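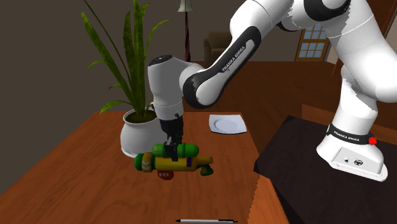

A robot arm by a wooden table, in simulation

Pridance regional route project: progress report to the Gikley fund, 9 Mar 2018

Hi all, and thanks for being patient while I pulled the winter numbers together. The short version is that we're flying, the planes are fuller than I feared, and we have one money question I need you to look at before the summer schedule goes on sale.

When you agreed to back the Gikley to Stodudari route, the plan was one round trip a day in a small turboprop, mostly for people connecting onward. We started in December, which everybody warned me was a silly month to start anything (they had a point, the first week was all fog and rebooking). Since then we've carried 3959 passengers. I'd have been happy with a good bit less than that!

What surprised me is who they are. We built the timetable around connections, and a lot of our customers turn out to be going to Stodudari and staying there. They come back two or three days later and they care a lot more about the evening departure than the morning one. So we've moved the evening flight later by half an hour, and the complaints about it have pretty much dried up. 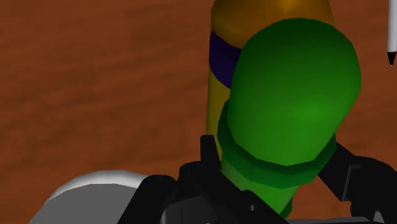
3 min read

On to the less cheerful part. We canceled 11 flights over the period. Most of those were weather, but a few were crew, and those are on us. Our crew pool is too thin – if one first officer calls in sick we have no good answer. I've asked Tóth, who supply our pilots under the lease, to base one more pair up here through the fall. They've said yes in principle and I'm waiting on the price.

Fares are holding up. Our average one-way is 104, a little under what I put in the original budget, and the gap is nearly all the launch promotion. That's over now. I don't want to run another one before summer, though the airport would love us to.

Ground handling has been fine. Bags are fine. The check-in software still can't print a through tag for two of our partner airlines, so the desk staff write them out by hand, and I owe them all a very large cake.
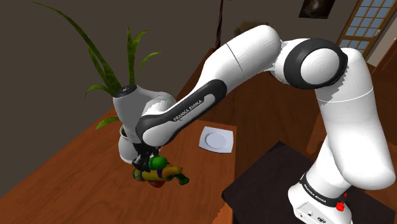 Which brings me to the money question. The grant sets aside 2000 a month for marketing, and we aren't spending it all now that the promotion has finished. I'd like to move what's left into the crew line to help cover the extra pair from Tóth. It doesn't change the total, but the agreement says I need your written okay, so please treat this as the request.

Next up for Pridance: summer tickets on sale, the new crew agreement signed, and a decision on whether to try a second daily flight at the end of the week. I'm leaning yes on that last one, but I want to see the spring bookings first. The full load and punctuality tables are in the spreadsheet I sent with this. Call me if any of the tabs look odd – I changed the layout again.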